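From: Ladan Kazemi
To: Sarkard household list
Date: 12 June 2002
Subject: Re: Black clothes on the white bedspread

Niloufar Zamani wrote:

> Has anyone got a better way of folding black T-shirts? Mine come out of the drawer with a crease straight down the front. I fold on the ironing board, which is too narrow for anything bigger than a child's vest. Fereshteh says to use the bed but I worry about fluff from the cover. Also, do you do the whole pile in one go or as it dries?
>
> Niloufar

Niloufar,

Fereshteh is right, use the bed. The board will never be wide enough. We fold on top of the quilted bedspread, the white one with the characters all over it, and I can't say I have had trouble with fluff. Shake the cover out of the window first if you are worried. The pale background helps as well, as you can see the edge of a black sleeve against it, which I never could on our old navy blanket.

Pull the cloth out to its full length before you make any fold. It goes much better with a hold at both ends. 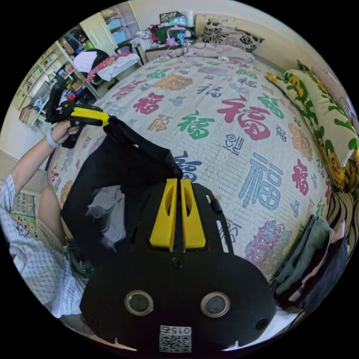 Black garment stretched out across the bedspread, held at the top corner, its other end reaching the yellow tips.

The crease down the front comes from folding in half lengthways. Lay the shirt face down, bring each side in by a third, turn the sleeves back on themselves, then fold up from the hem. If the drawer is shallow, fold up once more. Damir Vukadinović posted a version with rolling last July and I tried it for a few weeks, but the rolls came undone whenever I took one from the middle.

As for doing it in one go, I do. I keep the finished pile at the pillow end and work on the rest of the bed. Dark things go together, socks and small things on top — they get put away first.
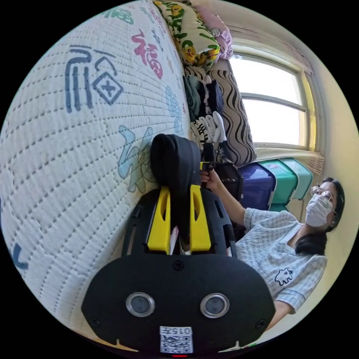 Folded clothes beside the striped cushion, Pikachu pillow behind.

Two other points. A quilted cover has some grip to it, so smooth the shirt from the middle outwards with a flat hand, or the underside stays rucked while the top looks fine. And do the plain T-shirts before anything with buttons. They are quick and you get the bulk of the pile out of the way.
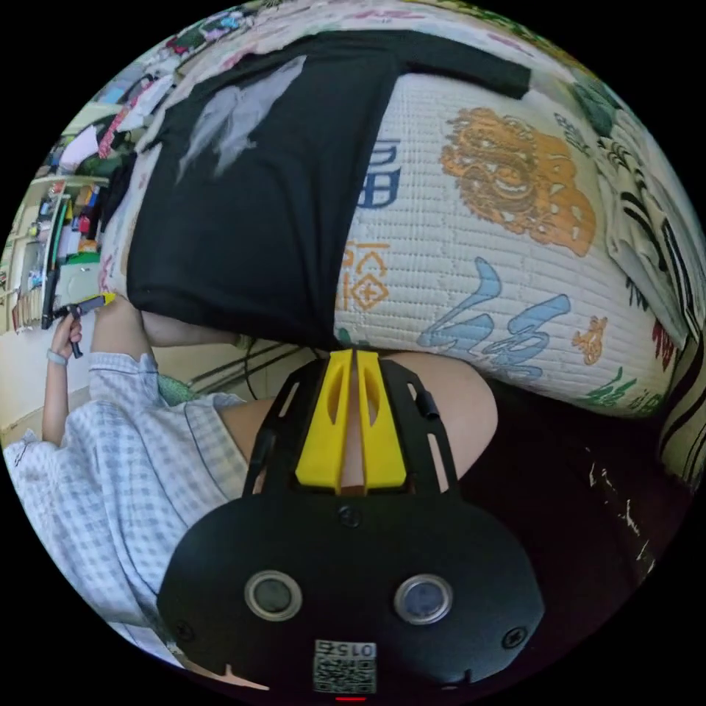 If the sleeves won't lie straight, take hold of the shoulder seam and give it one sharp tug before you start. Old cotton needs more of this than new. I don't iron T-shirts at all now, only collars.

Houshang asked about drawer dividers a while back. I have the Rashti ones, 22 cm deep, and they are all right for T-shirts but too tall for socks. Does anyone want 2 spare? I can bring them on Saturday.

Ladan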